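Ramitz Backup for Windows: Frequently Asked Questions

Last updated Wed 1 June

Which versions of Windows does Ramitz run on?
Windows 10 and 11, 64-bit only. The installer stops with error 297 on a 32-bit system.

How much disk space do I need?
The program takes 158 MB. Your backups need their own space, so check the size of the folders you want to copy before you pick a drive.

Can I install it without an internet connection?
Yes. Download the full installer (581 MB) on another computer and copy it to a USB stick. You will still have to go online once within 30 days to activate your licence. 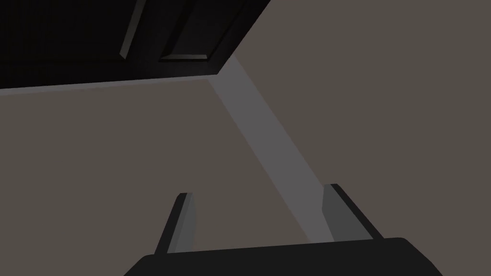 The full installer includes every language pack. The small one downloads only the language you choose.

How many computers does a home licence cover?
Up to 3. To move a licence to a new computer, open Settings, then Licence, and choose Release on the old one first.

My antivirus blocked the installer. What should I do?
Make sure you downloaded it from the Bovar site. If you did, add the Ramitz folder to your antivirus program's list of allowed items and run the installer again.

Can I open backups made with Brokus?
Only if they were saved in Brokus 4 or later. Older files have to be opened and saved again in Brokus first. 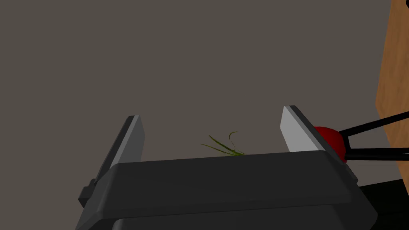 Gripper with its two fingers apart, computer render.

Will my colour theme and schedules be kept when I update?
Schedules are kept. Custom colour themes go back to the default and need to be set again. We plan to fix this in the August update.

How do I cancel?
Sign in to your Bovar account and turn off automatic renewal. The program keeps working until the end of the period you have paid for.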